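Regeln fürs Labor, Stand September. Bei Vestmont gilt seit kurzem ein Hausstandard für Arme, die mit Glas arbeiten - 14 Punkte, eine Seite, hängt an jeder Tür. Greifkraft wird vor jeder Schicht geprüft. Stopfen kommt runter, bevor der Arm freigegeben wird, und bleibt auf dem Tisch. Kabel mit Spiel, nie auf Zug. Wer näher als 50 Zentimeter rangeht, drückt vorher Halt. Klingt banal, wird aber dauernd vergesen.
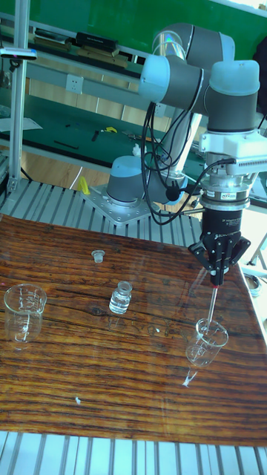 Glasstab im Becherglas, Greifer zu.

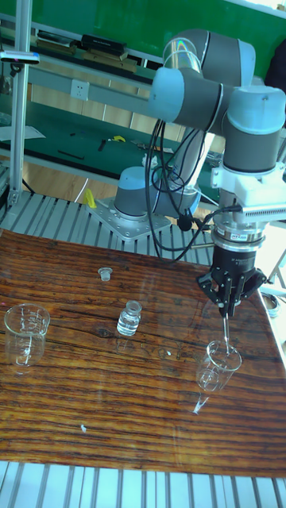

Edin Karagiannis hält die Seite für zu kurz: Glasbruch fehle komplett, und wer nach einem Halt wieder freigeben darf, stehe auch nirgens. Fünf Zeilen mehr, dann unterschreibe er.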